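Lunley project: progress report to Savoneck, September 2020
Prepared by Mayu Onishi, software lead, Vindodix

1. Work done this period

The main task was the grasp planner for kitchen crockery. The previous version treated every dish as a single rigid object and planned one approach to it. It coped with a mug or a lone plate but went wrong on nested bowls, where it often closed on the top rim only. The new version estimates the height of the stack first and then picks a contact line on both sides.

The demonstration set now stands at 2,183 accepted clips. Rogério Rezende rewrote the import tool, so a clip with bad timestamps is rejected on upload and no longer turns up halfway through training. Checking a batch used to take 90 minutes and now takes 39.

2. Perception

Plates held on edge remain the hardest case. The segmentation model tends to split a strongly patterned plate into several parts, and lettering on the rim makes this worse. We have added a merging step that uses depth as well as colour. It is in the test branch and has not been switched on for the planner.

Plate held on edge, and bowls gripped from both sides:

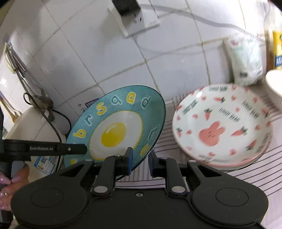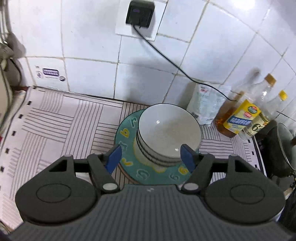
3. Problems and next steps

The labelling contract with Urrego started late, and we are two weeks behind on the depth masks. We expect to make this up without extra cost.

Before the December review we will switch on the merging step, retrain on the full set and send Savoneck the error figures for each type of dish. We also need a decision on whether glassware stays in scope, as it affects which depth sensor we order.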